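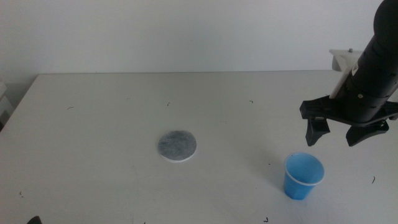 The Sowa cell is a tabletop handling station built around one robot arm with a two-finger gripper. It was set up at the Titside workshop in August and uses control software from Gaveder.

Maintenance

The gripper is checked every 100 hours of operation. With the arm parked and power off, the finger screws are tightened and the tabletop is wiped with a lint-free cloth. Worn fingers are replaced in pairs. The zero position is then set again at 50 percent speed. A full service, including the wrist seals, falls due at about 1220 hours.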